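Budgeting a second pushing cell

I've been putting numbers against a second tabletop cell since November, and the spreadsheet has now been through enough versions that I want the reasoning written down somewhere other than in cell comments. This post covers what I plan to buy, what I plan to defer, and where my first budget was wrong. Prices are left out, as the quotes are under the usual terms.

The arm is the line everyone looks at first. It's also the line with the least room to move. We already run one model, we have the mounting pattern, the spare cables and the scripts for it, and a different arm would cost us weeks of porting. I asked Beaudoin for a quote on the same unit and a quote on the refurbished version. The difference was smaller than I expected once the shorter warranty was priced in, so the new one stays in the plan. Lead time is 11 weeks from a signed order.

The table is where I under-budgeted last time. I had it down as a bench. A bench flexes when the arm stops hard, and any camera calibration you did that morning is then suspect. A perforated metal breadboard solves this and also gives you threaded holes on a known grid, so fixtures go back where they came from. Gollitz sells them in panels that can be joined. Two things to put on the order at the same time: the leg kit with leveling feet, and freight with a lift gate. I left off the lift gate last time and paid for it on the day of delivery.

On top of the breadboard goes the work surface. I had a line for a machined acrylic sheet and have deleted it. A wooden board is cheap, easy to cut, and can be replaced when it gets scratched. It does need to be held down properly, and it should be checked for flatness with a straightedge before it's bolted. Buy two from the same stock, so that the friction is at least similar when you swap them.
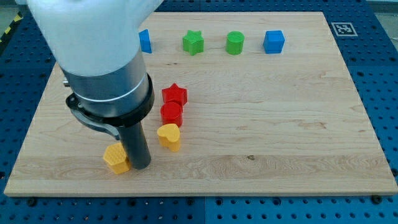

End tooling comes next, and it's the line I cut the most. The first draft carried a two-finger gripper plus a spare set of fingertips. For pushing tasks the gripper does nothing that a plain rod in a clamp can't do, and the rod has no motor, no controller and no cable to snag. I've moved the gripper to the next budget period. If somebody wants pick-and-place work before then, we can borrow the one from the first cell for a few days at a time.

The parts to be pushed are close to free if you already have access to a printer. I've budgeted 2 spools of filament per color and some 80 hours of machine time, which includes reprints. Keep the heights the same across shapes or the rod clearance has to be changed for each one. Keep the files under version control too. We lost a good star shape last year to an overwritten folder and the replacement had a slightly different radius on the points.

Markers for calibration: print them on stiff matte stock, and budget for a pack of it. Glossy paper throws glare back at the camera under overhead lights and the detection drops out. This is the smallest line in the spreadsheet and it has caused more lost time than the arm has.

Safety is a fixed cost and I'd advise against treating it as contingency. The line holds an e-stop with a long lead, a floor mat switch, striping tape for the table edges and the risk assessment itself. Dilwyn Landeg did the assessment for the first cell and asked on Tuesday for the payload and speed limits for the second. He wants them before the purchase order goes out – a fair request, because the limits decide whether we need fencing.

Compute and cameras I'm carrying over as they are. The Bralter workstation has a free slot and enough memory for a second set of streams. If that turns out to be optimistic, the fallback is a separate machine, and I've put it in as an optional line so that it doesn't need a fresh approval.

The full sheet is 47 lines, of which most are fasteners, cable and adapters. I'd suggest resisting the urge to lump these together as "miscellaneous". I did that for the first cell and the total was off by nearly half.

Open items: the electrician's visit for the Drulolcombe room, the shelf for the controller, and whether the leg kit fits through the side door assembled. I have a tape measure and will check the door this week.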